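Last change: 28/03/2020 - Dorin Manole

# Kendik Towel Folding Notes

This folder keeps the pictures and the written notes on folding small towels on a table. The notes were started by Zorica Softić for the linen room at Quintela, and later I put them in order. If you only want to fold a towel, read "The fold" and skip the rest.

## What is in the folder

| Folder | Content |
|---|---|
| `pictures/` | towels on the table, after folding |
| `notes/` | one text file for each towel type |
| `sheets/` | pages of the printed sheet, in PDF |

There are 800 pictures of plush towels and 200 of flat-weave towels. The text files use the same number as the picture they belong to.

## The fold

1. Put the towel flat, with the label side down.
2. Bring the left edge to the right edge. Bound edges should lie on top of each other.
3. Fold the far edge toward you.
4. Turn the towel so that the hanging loop is at the lower right corner.
5. Press with an open hand, from the fold to the open side. Do not pull the corners.

Thick microfiber keeps small wrinkles in the middle. We accept them. We do not accept a binding which is twisted, or a loop hidden inside the layers.

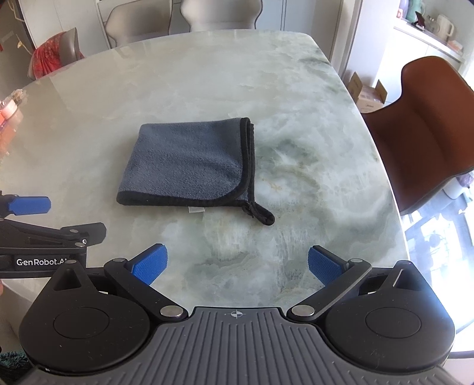

*Blue-grey microfiber towel, black binding, loop at the lower right corner.*

For this type, look at the right side first. The black edges of the layers are side by side there, so the fold is easy to judge without touching it. The white label shows a little under the near edge, and in the notes this is written as `label: out`. It is not a fault - Ecaterina Lungu asked for it to be recorded because some houses want the label fully covered.

## Fields in the notes

- `color`: the color as the writer sees it. Please do not correct the color of another person.
- `binding`: color of the trim, or `none`
- `loop`: `visible` or `hidden`
- `label`: `out`, `in` or `none`
- `surface`: what the towel lies on

The color field is the weakest one. Grey and blue-grey are often mixed, mostly on polished tables. For `surface` we write `marble-like` if the top has a stone pattern, and we do not guess the material.
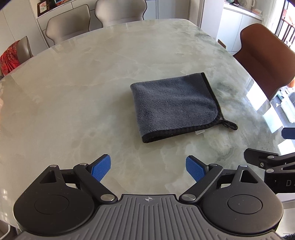
Kendik Sheets, No. 2

On a dark grey plush towel the pile lies in different directions and makes lighter and darker areas. Do not write these areas as stains. At the lower left corner the layers open slightly, and this goes in the note as `corner: open`. The loop lies flat and points right, so it is `visible`.

## Known problems

- Note 3620 has the wrong towel type. Lucian Surdu has the paper copy and will send it in April.
- The notes from Furgate use "hem" where we use "binding".
- Sheets for bath towels are not ready.

## Use

You may print and share the sheets, with the name Kendik left on them. Corrections go to Zorica or to me, please with the note number in the subject.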